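Lundlow Crag Access and Maintenance Update

From the Clernness Climbing Association newsletter, 23 July 2021

The lower parking area at Lundlow is open again after the spring washout. The culvert under the forest road was replaced in May and the road surface has been graded as far as the second gate. Past the gate it is still rough, and small cars should not go any further. There is room to turn around at the gate if you keep clear of the loading area on the left.

Please do not park along the shoulder when the lot is full. The road is used by logging trucks on weekdays and the drivers need the whole width on the bend. If the lot is full, go back down to the Hellham day-use area and walk up the old rail grade. It adds 9 minutes or so for a fit party and a good deal more with a rope and a full rack.

Approach trail

The trail to the Main Wall has been rerouted above the creek. The old path crossed a steep bank that let go over the winter, and what is left of it is undercut. The new line leaves the original trail at the big cedar stump, climbs through open timber and meets the base of the wall near the start of the easier slabs. It is flagged in orange. The flagging will come down once the tread is worn in.

Two sets of log steps are finished and a third is half built. Watch your footing on the unfinished section, especially coming down at dusk. Dogs are allowed on the trail but have to be on a leash at the base of the cliff.

Anchor replacement

Dwight Kennedy has now finished the anchors on the left side of the Main Wall. All the old quarter-inch bolts above the ledge have been pulled and the holes patched. The new anchors are stainless, with rings, and are set a little lower than the old ones so that the rope runs clear of the lip. You can top-rope most of these routes with a 60 metre rope, but tie a knot in the end all the same. The longest lowers are close.

The right side has not been touched yet. The two-bolt station at the top of the corner has one spinner. It was tightened in May and has worked loose again, so back it up with gear in the horizontal crack or climb something else until it is replaced.

Hardware is paid for out of the anchor fund, which stood at almost $1000 before the last order went in. That order came to $240 with shipping. The remaining money should cover the right side and leave a bit for the upper tier.
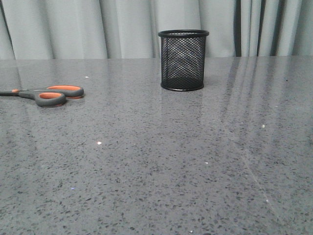

Guidebook corrections

Keegan Bouchard is collecting corrections for the next printing of the Lundlow guide. The current edition has 110 routes, and the numbering on the Fraser Boulders page does not match the map. Several lines on the upper tier also have the wrong length, and at least one bolted route is listed as a gear climb.

If you have done a first ascent that isn't in the book, send the name, grade, length, gear needed and a plain description of where it starts. "Left of the big tree" is not enough, as that tree came down in the same storm that took out the culvert. A photo with the line drawn on it is the most useful thing you can send. Grades will be left as the first party gave them unless several people write in to say otherwise.

Bird closure

The closure on the upper tier is still in place. Ravens are nesting in the alcove and the young have not left yet. The closed section runs from the chimney to the far right end of the ledge, and there is a sign at the top of the fixed line. Everything to the left of the chimney is open, and so are the boulders. A notice will go up on the trailhead board when the closure is lifted.

Camping

Camping is not permitted in the parking area or at the base of the wall. The nearest sites are at Hellham, on the river side of the road. They have an outhouse and fire rings but no drinking water, so fill up in Clernness on the way through. A fire ban is in effect for the whole district. Gas stoves are allowed.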